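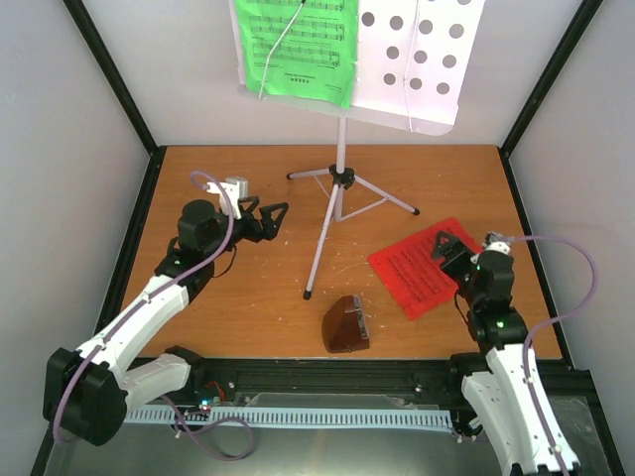 Folding music stand

A folding music stand is a light, collapsible support for sheet music, used by players who have to carry their own equipment. Most have three legs, a central shaft and a desk at the top. Called a wire stand in some shops, a portable stand in others. Distinct from the conductor's stand (heavy, solid desk, doesn't fold) and from the table-top stand.

History

Fixed wooden music desks came first – furniture really, made for the parlour or the church, and not meant to go anywhere. Folding ones followed once amateur bands and orchestras were meeting in borrowed rooms. Early ones were iron or brass, heavy for their size, with thumbscrews that got lost. Lighter metal tubing came later and brought the price down. Cheap enough by then for schools to buy in bulk; one Tellwood order book lists 1,152 stands for a single school year, most of them going out in February.

Plastic joints replaced a lot of the cast metal parts. Cheaper, lighter, quieter when knocked. Also harder to mend when they crack, a complaint that comes up again and again in the trade.

Construction

The desk is either a lattice of flat metal strips that opens like a fan, or a solid or perforated plate. Lattice desks pack smaller. Plate desks hold heavy books better and don't pinch fingers. Some makers sell a middle type, a plate that folds in half.

The base does most of the work. Tripods are the usual choice because three points will sit steady on an uneven floor, where four tend to rock. Legs are generally thin tube or flat strip, joined to a collar or hub that slides on the shaft, and the wider the spread the steadier the stand, up to the point where people start tripping over it. Feet matter more than buyers expect. A bare tube end scratches floors and skids on varnish, so most stands have a cap of some sort, such as the black rubber one on the long straight leg here, resting on a wood-grain top. Caps wear through or drop off in the case. Replacements are sold in bags, sizes not always marked.
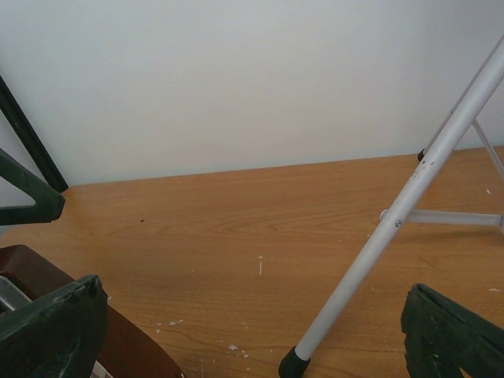

Materials and finish

Steel is common, aluminium for the lighter models. Steel stands are often plated or painted black. Painted ones chip at the joints first. Balier sold a coloured range for childrens' lessons, which did well and then was dropped without much notice, and second-hand ones still turn up.

Weight is a trade-off. A very light stand is pleasant to carry and useless outdoors, where wind takes the pages and then the stand. Players in outdoor bands use clips, pegs or a sheet of clear plastic over the music. Some hang a bag from the shaft.

Use

The desk is set so that the player can see both the page and the conductor. Too low is the usual fault with beginners – the head drops and the breathing goes with it. Two string players often share one stand, the inside player turning the pages. Wind players mostly share only when there aren't enough to go round.

Folding goes in reverse order of setting up. Desk off or closed, shaft down, legs in last. 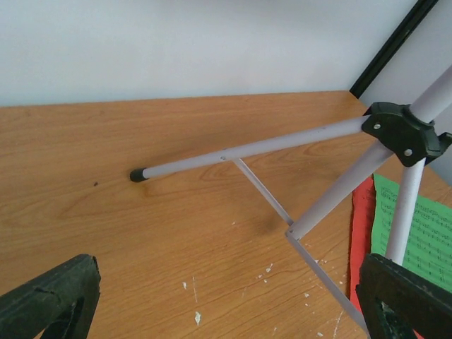 Forcing a joint that is still tightened is the main cause of damage, and bent lattice strips come a close second. A strip can be straightened by hand once, maybe twice. After that it tends to snap at the rivet.

Storage

Schools and halls keep them in crates or on hanging racks. The Maltora rack takes 48 folded stands in 4 rows, and has a lockable bar. Loose crates are cheaper but the stands tangle. Numbering each part with paint or tape helps, as desks and bases get seperated and don't always fit one another between makes.

Related types

Sembiring makes a stand with 2 desks on one shaft, for long scores. Clip-on lyres, used on the march, fix straight to the instrument and hold small cards only. Stands for tablets use a clamp instead of a desk, some of them made to fit an ordinary music stand shaft.

See also: Conductor's stand; Lyre (music holder); Sheet music; Page turner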